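4. First Grasp Check and Cable Care

You've bolted the arm down, the controller is talking to the wrist, and the safety stop has been tested. Now comes the fun part! This section takes you through the first grasp check on a Plirkby tabletop cell and shows you how to keep the gripper and its cables in good shape afterward. Set aside 20 minutes for your first go. Once your hands know the routine it goes a lot faster, and it's a great way to get a feel for how the arm moves.

Before you start

Clear the table of tools, screws and coffee. Wipe the surface with a dry cloth. Have one mesh cup ready (the pen-holder kind from an office store is perfect) and keep the stop button where your free hand can reach it.

CAUTION: Keep fingers away from the gripper linkages whenever the wrist has power. The links fold toward each other as the fingers close, and there are pinch points on both sides.

4.1 Checking the wrist cable

1. Put the arm in hold and switch off wrist power.
2. Find the connector where the cable joins the coupling between the arm and the gripper. Turn the collar by hand until it stops. Don't use pliers.
3. Follow the cable all the way up. It should make one relaxed loop with no sharp bends.
4. Switch wrist power back on and use hand guiding to turn the last joint slowly, first one way and then the other. Watch the loop the whole time. If it pulls tight at either end, give it more slack at the camera end and try again.

NOTE: A loop that's too big is trouble as well, as it can catch on things standing on the table. Ottilie Wallner, who wrote the first version of this guide, liked a loop you could just pass your fist through, and we still think that's a lovely rule of thumb.

4.2 The cup test

1. Stand the cup upright in easy reach of the arm, well in from the table edges.
2. Load the program Zasis 8 and set speed to the lowest step.
3. Open the fingers fully.
4. Guide the arm over the cup by hand and bring it down slowly. Stop while the fingertips are still clear of the tabletop.

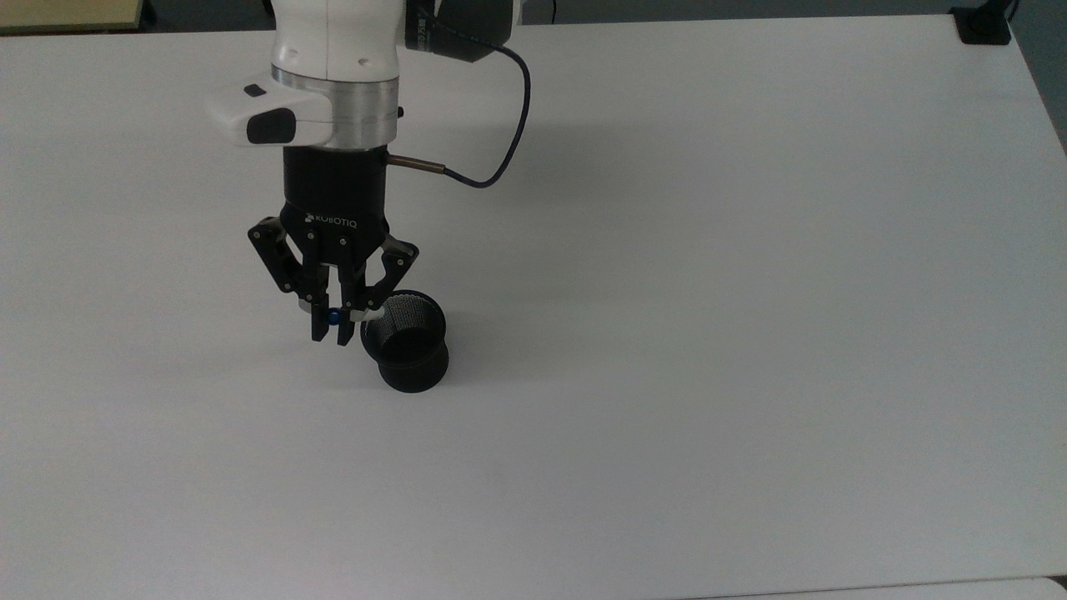
5. Line up the fingers so that the cup wall will sit between the pads. Take your time with this one! Small nudges work much better than big pushes, and you'll soon notice how little force the arm needs to follow you.
6. Close the fingers at the lowest force setting.
7. Raise the arm a hand's width and hold for a slow count of five.
8. Lower the cup, open the fingers, and back straight up before moving sideways.

If the cup tips, check that the gripper is coming down square to the table. If it slips, wipe the pads with a damp lint-free cloth, let them dry, and repeat from step 3. Only then raise the force, one step at a time.

CAUTION: Mesh dents easily. If the rim starts to bend, you're squeezing too hard.

4.3 Looking after the fingers

Check the pivot screws once a week. They should be snug, and the links should swing freely with no gritty feel. Brush dust out of the joints with a soft, dry brush. No oil, please: it picks up dirt and ends up on the pads.

The cycle counter is on the Ornstead status page. Write the reading in your cell log each time you finish a check. Our own bench cell was at 3,076 when Nam-gil Kwak swapped its pads in May, and the difference in grip was wonderful.

If the controller shows code 116, the gripper has lost its connection. Switch off wrist power, reseat the connector as in 4.1, and start up again. If the code comes back, replace the cable before running any more cycles.

Continue to Section 5, Camera Alignment.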